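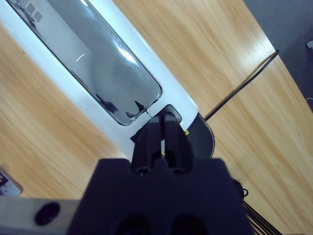 Item 103, the white unit

23 March 2019, Drekbridge, front bench. Written up by G. Pagano, corrections welcome in pencil.

Came in with the Skerow boxes in February and has been going by "the white thing" ever since, a name it shares with the kettle and the broken extension lead. It now has a number. Please use the number.

The sheet that came with it says, in full: "White unit, from Wellness, check." Wellness is the room at Skerow with the mats in it. Check what, the sheet leaves to us. Anneli rang them and was told the person who would know has moved to Rizzi. She rang Rizzi and was told it sounded like a Skerow question.

What I wrote down before touching anything

Long white housing, rounded, glossy. Dark glass panel let into the top, rounded corners, thin silvery trim around it. Dark oval on the white part below the glass, either a button or a recess where something goes. Dark gray base, curved at the edge, sticks out past the housing on one side. Faint characters on the glass toward one end.

No guess as to function in this section. Gaetano had already written one in the margin of the sheet and Mareike had written a different one under it, with an exclamation mark. Both have been left in place for the historical record.

The characters on the glass

Most of the morning went on these. They are dark, on dark gray, on a panel that reflects everything in the building. Tried in this order:

Overhead lights on. Got a very good view of the overhead lights.

Overhead lights off, blind up. Window instead of lights, otherwise the same.

Blind down, 700 lumen lamp held low and to one side. Better. There is something there, small. Could be letters, could be symbols. I got as far as being fairly sure of one stroke, and then my arm got tired and the stroke went away.

Same again with Ülle holding the lamp and me holding a piece of black card over the glass to kill the reflection. The card also kills the view if you hold it wrong, and I spent a while holding it wrong. Ülle thinks the first character is a number. I think it is a letter. We have agreed to put "unread" on the card, which neither of us likes.

Did not wipe it with anything stronger than the dry cloth. The last time someone here went at faint print with solvent we ended up with an extremely clean blank panel and a long email from Skerow. Until it is read, dry cloth only. The solvent is on the high shelf and I have put the stepladder away.

The oval

Not pressed. I want this in writing, as I have been asked four separate times. We have no cable for it, no idea whether there is a cell in it, and no sheet worth the name. Gaetano's position is that pressing it would tell us whether it is a button. Mine is that so would looking at it properly, under the magnifier, when the magnifier comes back from whoever has it. (Whoever has it: bring it back.)

Tried a strip of tissue paper along the rim to see if there was a gap all the way round. The tissue tore. Conclusion from the tissue: it was cheap tissue.

The base

Still on. I looked for screws and stopped looking when it became clear I would have to turn the unit over onto the glass to do it right. It needs the foam cradle for that. The foam cradle is holding up one end of Mareike's shelf, which she describes as temporary and which I believe has been temporary since the building opened. Mareike has been asked. Mareike has said yes. The shelf is still up.

Do not stand the unit on its end to get round this. Do not lean it on the vise either. The vise has won every argument of that kind so far.

The table

A note on this while I'm here. The wooden table is staying as the inspection bench. I know the gray steel one is stronger. The steel one also rings like a bell when you put a screwdriver down, and things with glass in them travel on it. Pale wood is easier on the eyes and you can find a dropped screw on it most of the time, as long as it is a dark screw. If it is a brass screw, run your hand along the grain and hope.

Splinter at the corner nearest the sink sanded down again. It will be back. Oiling it is on my list, after everything else on my list.

No mugs on the inspection bench. The coaster does not make it all right. Whoever left the coaster has understood the rule and drawn the wrong lesson from it.

Storage

Item 103 goes back in its box at the end of the day, glass up, with the old towel under and the new towel over. The towels look identical. The new one is the one without the hole. Box lives on the second shelf, left, where the adhesives used to be. The adhesives are now where the gloves used to be. I'd rather not discuss where the gloves are until I've found them.

Allow over 8 minutes for packing if you have never done it. The lid goes on one way round and will let you believe otherwise until the last corner.

To do

1. Magnifier back on its hook.
2. Foam cradle out from under the shelf, something else in under the shelf first. Order matters here, Mareike.
3. Ask Skerow again, in writing this time, for a part number, a manual, a cable, or a person. Anneli has the address. Suggest attaching the sheet so they can admire it.
4. Second try at the characters with a smaller lamp and a bigger piece of card.
5. Underside, once 2 is done.
6. Power questions after 5 and no sooner.

Added after lunch

Ülle had another go at the glass from the far side of the table, sitting down, with the blind half closed. Says she can now see 3 separate characters at least and is no longer sure about the first one being a number. I am no longer sure about it being a letter. This feels like progress of a kind and has gone on the card as "unread, see notes."

Gaetano's margin note has been amended by Gaetano. It now has a question mark.

Cradle still under shelf as of locking up. I have left a block of scrap pine next to it, cut to the right height, with an arrow drawn on it.

G.P.

(Pencil, different hand: Pine is slightly short. Shelf now slopes. Cradle is on the inspection bench. M.O.)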